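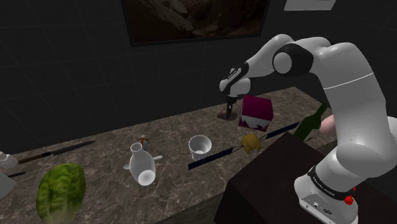 Rendering of a white robotic arm over a marble countertop.

Sunita Delacroix had the kettle on before I'd taken my coat off, and it was a good half hour before either of us mentioned work. We talked about her sister's knees and the drive up from Wutmont, and then she moved a stack of folders off the spare chair and said, "Well, you'd better ask me something."

Delacroix has spent most of her working life translating the letters that one country's prosecutors send to another's. They ask for bank records, or a witness statement, or sometimes a person. She started out at a small office on Szczepańska Street, above a shoe repairer, and these days she runs the legal desk at Fliltonus, the translation firm in Plemov.

"People think of a man in handcuffs coming down the stairs of a plane," she said. "I've had perhaps a handful of those. Mostly it's somebody asking, very politely, whether a company still has an office at a certain address, and then asking again the next spring."

The politeness is a subject she could go on about all afternoon, and to my great pleasure she did. A request opens with compliments and closes with compliments, and somewhere in the middle there may be a paragraph that is really quite cross. Her job is to carry the crossness over at exactly the same strength. "If the ministry is annoyed, the reader at the other end has to be able to feel that it's annoyed," she said. "But if I make it one shade more annoyed than it was, I've started a quarrel that belongs to me. I lie awake over that sort of thing. My husband used to say I was the only person he knew who lost sleep over the word 'regret'."

The biggest file she has handled ran to 3,688 pages, a fraud case with accounts in two countries and a great many handwritten receipts. It took six translators, working from September until well past the new year, and they kept a shared list of agreed terms taped along the wall of the corridor. She still has part of it, rolled up in a cupboard with the wrapping paper.

I asked whether the case ended in a conviction, and she laughed. "I couldn't tell you! We send the pages back and that's the last we hear. I found out about one of my cases from the radio, at the dentist."

What does bother her is the time it all takes. Her desk handled nearly 300 requests last year, and she reckons a fair share of them came back at least once over a missing stamp or a name spelled two ways. In her view the governments could fix much of this with a common form and a phone number that gets answered. She has said so in writing, more than once, and has a nice collection of acknowledgements.

"When a minister stands up and says we've made our position clear many times, I believe him," she said. "I've very likely typed it. But was the annex attached? Did anyone number the pages? You'd be surprised how often a grand dispute between capitals is sitting in a tray waiting for annex B."

She's training a younger colleague now and means to cut her hours back after the summer, though she said this while reaching for a folder. Before I left she wanted to show me a letter she was fond of, an old one with the names blacked out, in which an official apologised at length for his delay in answering an earlier apology. She read it aloud twice, once in each language, and then went looking for a container so I could take the rest of the cake home.

Interview published 2018-04-30. It has been edited for length.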